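Este site utiliza cookies próprios e de terceiros para melhorar a sua experiência. Ao continuar a navegar, aceita a nossa política de cookies. Aceitar | Gerir preferências

Perguntas frequentes sobre extensões de garantia

Quem compra um frigorífico ou um portátil ouve quase sempre a mesma pergunta na caixa: quer levar também a extensão de garantia? Reunimos as dúvidas que mais nos chegam dos leitores. As respostas são de Valeriano Ibarra, que passou anos a ler condições gerais e ficou desconfiado.

Última revisão: 13/12/2024

O que é, afinal, uma extensão de garantia?

Depende do papel que lhe derem a assinar. Pode ser um contrato de prestação de serviços com a loja, pode ser um seguro vendido pela loja em nome de uma seguradora. O folheto costuma chamar a tudo "proteção". Peça as condições gerais antes de pagar e veja quem responde em caso de avaria. Se o funcionário não souber dizer, já ficou a saber alguma coisa.

Já não tenho uma garantia por lei?

Tem. Em Portugal, os bens móveis novos comprados por um consumidor a um profissional têm 3 anos de garantia legal, sem pagar mais nada. Qualquer plano que comece a contar no dia da compra merece uma pergunta incómoda: o que é que me dá nesse período que a lei não me dê já? Às vezes há resposta (quebra acidental, por exemplo). Muitas vezes há um sorriso.
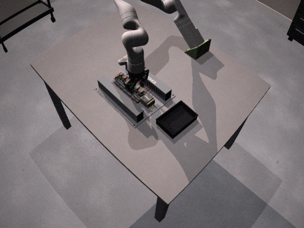 Imagem: Arquivo Grirkis

O vendedor garante que "cobre tudo". Posso confiar?

Eu não confiaria. Num plano da Ketberg que um leitor nos enviou, a capa prometia cobertura total e as exclusões ocupavam 6 páginas. Ficavam de fora as baterias, o desgaste, os danos estéticos, a oxidação e uma categoria vaga chamada "uso inadequado", que ninguém se deu ao trabalho de definir. O que o vendedor diz de viva voz é difícil de provar mais tarde. Se a promessa for importante para si, peça-a por escrito.

O preço compensa?

Faça a conta com a franquia incluída. Suponha um televisor de 1.000 euros e um plano de 80 euros com franquia por cada reparação. Se a avaria for pequena, pagou o plano e ainda paga uma parte do arranjo. Se for grande, pode descobrir que o limite de indemnização desce com a idade do aparelho. Há casos em que compensa, sobretudo em equipamentos que andam na rua todos os dias. Para um micro-ondas, custa-me a acreditar.

E se me disserem que a promoção só é válida hoje?

A Zabala anunciava em julho uma campanha de "últimos dias" para os seus planos. Continuava no ar quando revimos esta página. Leve o folheto para casa, leia-o com calma e pergunte se pode aderir depois da compra. Nem todos permitem, mas convém ouvir a resposta antes de ceder à pressa.

Se o aparelho for substituído, o plano continua?

Nem sempre. Há contratos que terminam com a primeira substituição, mesmo que ainda falte muito tempo para o fim do prazo. Nas condições da Coveo que consultámos, essa regra vinha num parágrafo sobre "cessação automática", longe da parte que explicava as substituições. Procure também se o aparelho novo é mesmo novo. "Equivalente" e "recondicionado" são palavras que aparecem muito nestes textos.
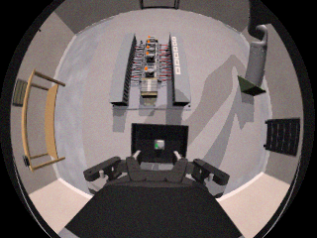
Convém ainda perguntar o que acontece ao aparelho avariado. Em alguns planos passa a pertencer à empresa, com os dados que lá estiverem dentro. Faça uma cópia de segurança e apague o que puder antes de o entregar.

Posso desistir depois de assinar?

Se contratou à distância, pela internet ou por telefone, há em regra um prazo para a livre resolução. Na loja é menos simples e conta o que estiver no contrato. Escreva sempre, guarde o comprovativo de envio e não aceite um "fica tratado" ao balcão.

Recusaram a reparação. E agora?

Peça a recusa por escrito, com a cláusula concreta em que se baseia. Uma frase genérica sobre mau uso não chega, e vale a pena exigir o relatório técnico. Se o problema surgiu dentro da garantia legal, reclame junto do vendedor ao abrigo da lei e deixe o plano de lado. Pode usar o Livro de Reclamações, em papel ou eletrónico, ou recorrer a um centro de arbitragem de conflitos de consumo.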